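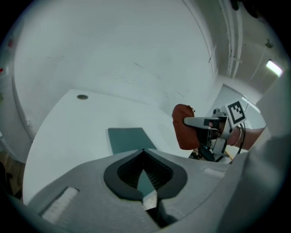 第9期　第100页

绒袋

塞米·凯斯基宁（Saimi Keskinen）不相信那只袋子是空的。

卖家在信里写得很肯定：铁锈橙色，软的，带一根深色小绳，从前装过一块 Tetis 怀表，表已遗失。表遗失了，袋子倒完好，这种话她听得多了。她在 Levico 旧货行干到第二年，见过的“遗失”多半都在别人抽屉里。

白桌子上铺着那块青绿色的垫子，桌角有个走线的小圆孔。胡尔卡（Hurka）总说垫子的颜色能让买主安心。她看不出一块垫子怎么让人安心。

“编号603，”胡尔卡念道，“绒袋一只，估价两块。”

“谁说是绒的？”

“信上说的。”

“信上还说是他祖母缝的。上个月那只也是祖母缝的。”

胡尔卡把笔搁下，等她。她俯身看了很久。袋子立着，上头圆，下头更宽，布面有几道皱。空袋子会这样站着吗？她想起蒂德曼（Tiedemann）那桩事，一只空匣子，夹层里有张当票，店里赔了半年的不是。

“打开看看就知道了。”胡尔卡说。

“打开了，里面有什么就都算我们见过的。”

墙那边有人在搬柜子，响了一阵，停了。胡尔卡重新拿起笔，在“绒”字后面添了个问号，又问她“空”字要不要也添一个。

“先别写‘空’。”她说。

下午四点，卖家打来电话，问袋子卖掉没有。他没有问价钱。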